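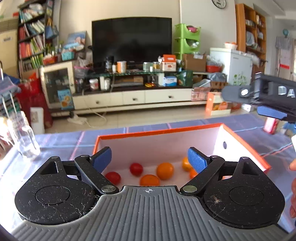 Figure 4. Sorting small fruit with a pair of hand-held grippers. Fruits of different sizes and colors lie in the white, orange-rimmed box between the blue finger pads.

4. What the packers do now

4.1 From packing to showing

Before the change, a shift at the Mokside packing room was simple to describe. Fruit came in mixed crates, people stood along both sides of the belt, and each packer filled trays by hand until the crate was empty. The two robot arms that Dernano installed at the end of the belt did not remove that job. They split it. Most of the mixed fruit still passes through human hands, the arms take the trays that are easy to fill, and a third kind of work has appeared that did not exist in the old job list at all: showing the arms how a thing is done.

The packers call this third kind "showing," and we keep their word. A person doing it holds a gripper in each hand and moves fruit with the grippers' fingers in place of their own (Figure 4). The motions are recorded and later used to train the arms. Showing can be done at any table, and ten of the 21 packers we interviewed did part of it at home during the study period. Over the weeks we followed them, the group logged 1193 showing sessions, of which 396 were kept for training after review.

We had expected showing to be treated as a chore, and we were happily wrong. It was the part of the new arrangement people most wanted to talk about. Several interviews ran well past the planned time, with the packer standing up to mime a grip they were proud of. One woman with long experience on the belt told us:

"I have picked up tomatoes my whole life and never once thought about how. Now I can tell you. You come in low, you let it roll a little toward you, and you stop before you think you should."

This is a wonderful description of a skill, and it is far more exact than anything in the written work instructions, which say only that soft fruit must be "handled with care."

4.2 Hands that suddenly know things

Small round fruit is a good test of this kind of knowledge. A cherry tomato and a larger orange fruit lying in the same box call for different openings of the fingers, and a fruit that has settled near a wall leaves little room for a pad to slip behind it. Packers solve these problems with bare fingers so fast that they do not notice them as problems. With a gripper the same moves slow down, and the choices come into view: which fruit to take first, whether to nudge one into the open before lifting it, when to bring in the other hand.

The order of picking turned out to be a lively topic. Some packers cleared the middle of the box and worked outward. Others began at the walls and left the easy ones for last. Both groups had reasons, and both were sure the other group was making life hard for the arms. Liao, the recording tool used in the study, keeps no note of why an order was chosen, so we asked people to talk while they worked. Their comments became our best source on the question, and we return to them in Section 5.

There was also real pleasure in being the one who knows. In the earlier belt system at Mokside, a packer's skill showed up only as speed. In the showing sessions it showed up as something another person might want to copy. Newer staff began asking for particular people by name when they were stuck on a grip, and two of the older packers were given paid hours to sit with them. We think this is one of the most hopeful results in the study.

4.3 Work at home, work on the belt

Showing at home was voluntary and paid by the hour. Packers liked being able to fit it in between other things, and those with long bus rides liked it most. It also brought new questions. The belt has a start bell and an end bell. A living room has neither, and people differed in how firmly they kept the work in its place. One packer set up after dinner and stopped when the box had been emptied a set number of times. Another left everything out on the table all weekend and did a few minutes whenever he walked past - and then found it hard to say how many hours he had worked.

The room itself becomes part of the job too. Recordings made at home can take in shelves, furniture and personal belongings. Packers had agreed to this in writing before they began. Even so, five of them told us they had moved things or tidied up before their first session, and none had counted that time as work. We recommend that it be counted.

4.4 Changes to pace and rest

The arms at the end of the belt run at a steady rate, and this changed the feel of the shift more than we had predicted. In September, before the belt speed was adjusted, packers upstream described a sense of being pulled along. After the adjustment the same people described the arms as "patient" and said they were glad to hand over the last trays of the day, when wrists are tired. A comparison site, Istby, had installed similar arms without changing the belt, and complaints of wrist and shoulder pain there did not fall.

Rest breaks also moved. Packers now rotate between the belt, the arms and showing, and a move from one to another gives a change of posture even when it is not a break. People were strongly in favor of the rotation. Their main request was a simple one: to know the day before which station they would start at. The site has since begun posting the list on the evening before each shift.

Print this article | E-mail this article
7 comments | 21 shares

Contact: Yuxi Zeng, corresponding author
© October 2025 the authors. Back to top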